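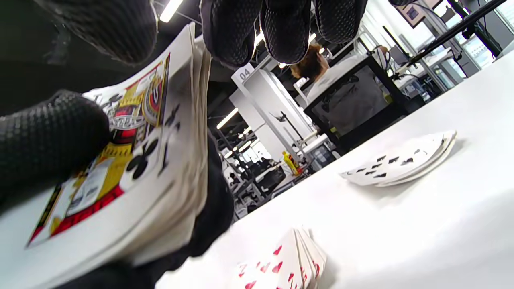 Stenusis publishes 14 rules for hand-recorded robot training, and doubts that most suppliers would pass them

October 31, 2019

Stenusis, the independent review office for workplace automation, has today published a code of practice for companies that record human hands at work and sell the results as training material for robots. The code has 14 rules. It is short because the longer draft, in the view of its authors, gave suppliers too many places to hide.

The trade has grown faster than the paperwork. A buyer is told that a set of recordings covers "everyday handling" and is sent a price. What was handled, by how many people, with what on their hands, and how many attempts were thrown away before the set was sold are questions that often get no written answer.

Stenusis reviewed 3,143 recordings lent by two suppliers, Vusine and Buvance, who agreed to take part on the condition that the findings would not be split by company. The tasks were ordinary table work, card sorting among them. Against the 14 rules, the recordings as delivered met nine.

"I have read a lot of brochures this year," said Gertraud Brunner, who led the review. "They all say the data is rich and varied. I asked what it varied in, and I mostly got the brochure again."

Sorting playing cards into suits was chosen as a test case on purpose. It looks easy, the objects are cheap, and anyone can see whether the result is right. It also shows how much a task label can leave out.

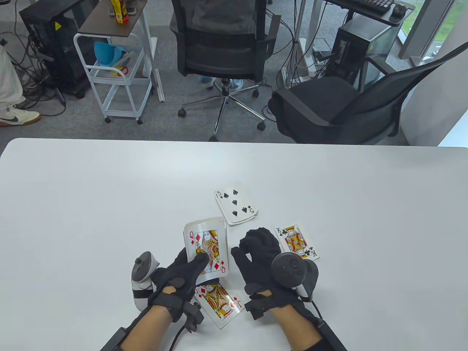
A label reading "sort cards" does not say whether the pack was shuffled, whether a dropped card ends the attempt, or whether the person was told to slow down. In the sets reviewed, different people had plainly been given different instructions, and the files gave no clue as to which. A robot trained on such material may still work. The buyer simply has no way of knowing why, or when it will stop.

Under the code, a supplier should:

Write down the instruction given to the person, word for word, and keep it with the recording.

State what was worn on the hands and wrists, including gloves, straps and controllers, and whether it changed between sessions.

Keep failed attempts and mark them as failed. A set with no failures in it should be treated as a set that has been tidied.

Name every viewpoint used, and say which recordings lack one.

Get written consent from anyone who may be seen in the background, including colleagues who are only doing their own work nearby.

Limit sessions and record rest breaks. Tired hands move differently, and tired people are owed a break whatever it does to the data.

The remaining eight rules deal with storage, withdrawal of consent, corrections and outside checks.

The background rule caused the most argument. Several firms told Stenusis that people in a shared office "know what is going on". Stenusis was not persuaded, and the rule stands as first written.

Lambros Tsakiris, who speaks for Buvance, said the company would adopt the code but questioned the cost. "Keeping the failures means storing a great deal that customers have told us they don't want," he said. Vusine has said it will adopt the rules on instructions and consent and is still considering the rest. Stenusis will publish its decision when it gets one. 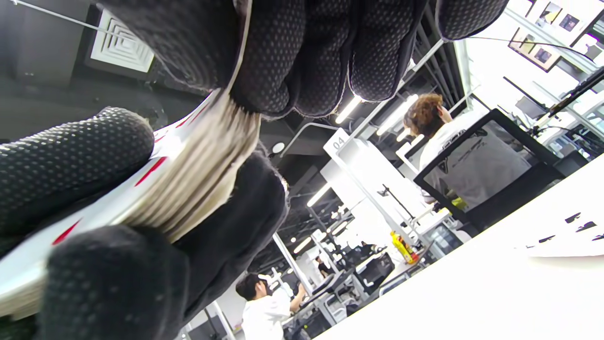 Card handling with a gloved hand in a shared workspace.

The code is voluntary, and Stenusis makes no great claims for it. A supplier can sign it and carry on as before. For that reason there will be no logo, badge or seal to go with it. Firms that sign must hand over 96 recordings of the reviewer's choosing each year, and the results will be made public whether or not they are flattering.

"A voluntary code is worth what the checks are worth," said Vasiliki Zacharopoulos, who will run them. "Ask me again after the first round."

The first checks begin in December. Buyers who have been refused written details of a set they paid for are invited to send the correspondence to Stenusis in confidence.

Press contact: Grethe Holst, Stenusis press desk. Copies of the full code are available on request, free of charge.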